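Consuelo Soler
28 April 2020

The Hosmont close-up card night is off until September. I'm posting some notes on the Ngubane force in the meantime, because people keep writing to ask about it. Thread. 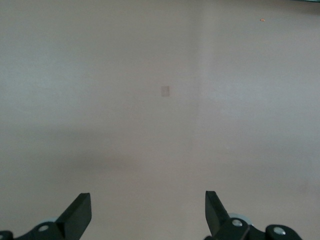 Soft shadow on a pale surface.

2/ The Ngubane is an old move. The first printed version I know of is in a 1940 pamphlet sold by mail from Grumden, and the wording is terrible. Step four is missing. Everybody who learned it from the pamphlet made up their own step four.

3/ Mine goes like this. Spread the deck left to right, keep talking, and let the spread slow down when the force card is under your thumb. Don't stop. If you stop they look at your hands.

4/ Most people rush the talking. Write out what you're going to say and say it to a wall until you're bored of it. I did 1000 spreads before I used it on a paying table. That was probably too many but I had a long winter.

5/ Cards: I use Plavberg stock, the matte ones. Glossy decks clump after an hour under stage lights. A deck lasts me 2 shows, then it goes in the practice box.

6/ Someone asked if it works for a big room. Not really. I tried it at the Hosmont main hall and past the third row they can't tell a free choice from a forced one, so the whole point is lost. Use a prediction in an envelope for that.

7/ If they pick the wrong card, take it. Have a second trick ready that works with any card. Mine is a plain color change. I've had to use it more often than I'd like.

8/ Don't do the Ngubane twice for the same person. They'll ask. Say no and hand them the deck to shuffle.

9/ The pamphlet is item 2807 in the Grumden library catalog. You can't go in right now, but they were answering email last week and the scan is free. Pages are out of order.

10/ Correction to 5: I meant two full evenings, early and late set both. A deck won't fall apart after a half hour.

11/ Next thread will be on the color change. If you have a question about the spread, reply to post 3 so I can find it later.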